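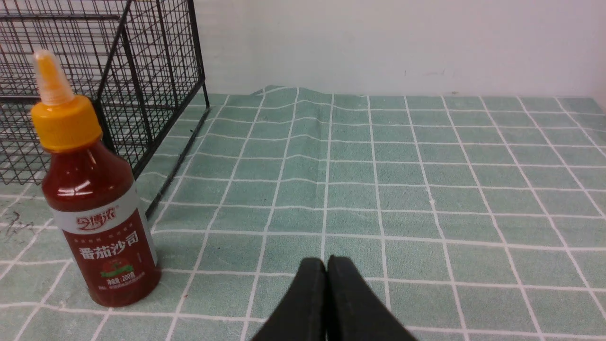 28 November 2023

Notes from the narrative workshop, Stiranside, day two. Writing this up quick before it goes. Uliana has the flipchart sheets, I've got the sticky notes in an envelope, so if something here doesn't match the sheets go with the sheets.

Present: me, Uliana Panasiuk, the two from Skoryk, the Jandeo lot (late, trains), plus the home carers' group who came in after eleven when the morning visits were done. Should have started at eleven. Put that down for next time.

What we were trying to do — test the three draft framings for the paid carers' leave work. Not the policy itself, that's drafted. The question is what story people already have in their heads when they hear "carer's leave" and whether ours gets past it.

Framing A, "everyone will need it one day". Went flat. People nodded. One of the home carers said it sounds like a funeral plan advert and after that nobody could unhear it. Younger ones in the Jandeo group don't picture themselves needing care, or giving it, so "one day" is just never. Uliana thinks it could be rescued with real ages in it, a 26 year old looking after her dad and so on. Maybe. I'd drop it.

Framing B, "care is work". Strong with the paid carers, obviously. Much less so with people looking after family. Two of them got quite cross. "It's not work, he's my brother." We've had this before in April and wrote it up as a wording problem. I don't think it is a wording problem. If you call it work they hear that you think they'd rather not do it, or they want money for it. Need to sit with that and not just swap the noun.

Tried it as "care takes time" on the spot. Better. Nobody objected. But then the paid carers felt they had dissapeared from it, and fair enough, they have.

Framing C, "the hours you don't see". This was Skoryk's one, from their interviews. Best reaction in the room by a distance. People started adding to it without being asked — the phone calls to the chemist, waiting in for the bed delivery, lying awake listening for the stairs. Filled two sheets. Men joined in on this one, which they hadn't on A or B. One said he did none of the washing but all the driving and had never thought of it as part of the same thing. Want that in the report in his words, need to ask him. He gave Uliana his email I think.

Worry with C: it ends at "look how much we do" and there's no ask. Sounds like a thank you card. We clapped for people once already and rents didn't go down. Needs a second half. Ideas from the afternoon:

- the hours you don't see, and the pay you don't get (too close to B, same row again)
- the hours you don't see, shared (vague but the carers liked "shared")
- who does your hours (Jandeo, got a laugh, might be a poster)

None of these is it. Leave open.

Gender. We said we wouldn't lead with it and then talked about it for most of an hour. Split in the room. Skoryk's view: if you don't say women do most of this, you're hiding the main fact and the other side won't return the favour. Jandeo's view: the minute you say it, half the audience thinks it's somebody else's subject. I go back and forth. What I noticed is that when people did the hours exercise they got there by themselves. Both columns up on the wall, his and hers, and it was quiet for a bit. That did more than my slide with the numbers on. Slide is coming out.

Hours exercise, for whoever runs it next: give them a week, not a day. On a day people just write "normal day" and stop. Give out pens first. Do it on their own, then pairs, then wall. Don't put couples in a pair!! Learned that one.

Interpreter was great but we went too fast for her, me worst. Slow down, and send her the framings the night before. "Leave" is a nuisance of a word, had to be explained twice. "Paid time off to look after someone" is longer and everyone got it first go. Use that in speech, keep leave for the papers.

Money and numbers, so they're written down somewhere. The Sovo grant for this strand is 4,000, that has to cover room hire, interpreter, travel and the carers' replacement cover. Cover is where it's going to pinch. We offered up to 60 a head and most who claimed, claimed all of it, quite right too. Can't ask people to come and talk about unpaid hours and not pay them for the hours. If it runs over we cut the printing. Uliana agrees, I've told Jandeo, not told Sovo yet.

Survey: 50 paper forms went out, haven't tallied, don't quote anything off them. Question 6 is badly put, it asks two things at once. Several people wrote "which?" next to it. My fault, bin the answers and reword.

Row about the word "burden". Nearly every article uses it. A woman who gets care herself, not gives it, said she is sick of being the burden in other people's campaigns. She was the only one in the room on that side of it and she shouldn't of been. We've built the whole thing round carers. Next session at least a third of the places go to people who are cared for, and they see the drafts first. Going in as a rule, not a hope. Also searched our own leaflet afterwards — it's in there twice. Fixing tonight.

To do
- type up sheets (Uliana)
- envelope of stickies, photograph then type (me)
- email the driving man
- new second half for C, everyone brings one
- leaflet, take out burden
- reword Q6
- ring Sovo re cover costs
- ask Skoryk if we can have the interview quotes with names off

Still don't know what to do with the brother comment. Uliana says try asking people what they'd call it themselves, and put no word on the sheet at all, just a blank. Will try that first thing at the next one.

Last updated: same evening, to-do list added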